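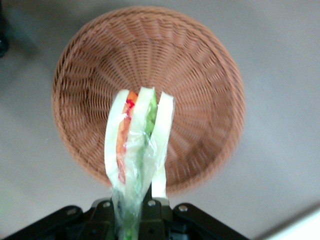
Our group looked at how a school snack stand packs its sandwiches, and whether the wrap and the container make a difference to what gets sold and what gets thrown out. The stand at Perthorpe runs on Thursday from 11:30 and sells one kind of item, a sandwich on white bread. Plain cling film was the wrap in use when we started, and the container was a shallow round basket. Clear film lets a buyer see the layers from the cut side, the orange strip of filling and the green one between the slices, which was the point the stand's regular customers brought up most often when we talked to them. It also bunches up at one end, and that became our second question.

Methods

Analyn Sarmiento and Octavio Chávez handled the wrapping trials. Ming-te Yang kept the sales sheet. Yesenia Grajales wrote the survey and typed up the answers. Oda Aasen was our advisor and checked the sheet each week.

We compared two wraps over the month of February: clear film and white deli paper. Both were used on the same recipe, made the same morning. The film sandwiches went in one basket and the paper ones in another of the same size, side by side on the counter. We switched left and right every week so the spot nearest the register would not favor one kind.

Results

We sold 129 sandwiches in film and 123 in paper. The difference is small and we do not think it proves much. Leftovers were closer to what we expected. Only 9 were thrown out in the whole month, and most of those were paper ones from the first week, when there was no label saying what was inside.

In the survey, people who picked film said they wanted to see the filling. People who picked paper said it was easier to open. Several said the film sticks to itself where it is twisted and they had to tear it.

Problems

The basket has sloping sides, so sandwiches stacked in it slid toward the middle and the bottom ones got pressed. We tried a folded dish towel under them in week three, which helped some. A flat tray would be a better test. We also ran out of paper once and had to borrow a roll from the Salazar Hall kitchen, and it was a slightly heavier kind.

Next steps

We would like to repeat the trial with labeled paper from the first day and a flat tray in place of the baskets. The sales sheet and the survey form are in the class folder under Perthorpe snack stand.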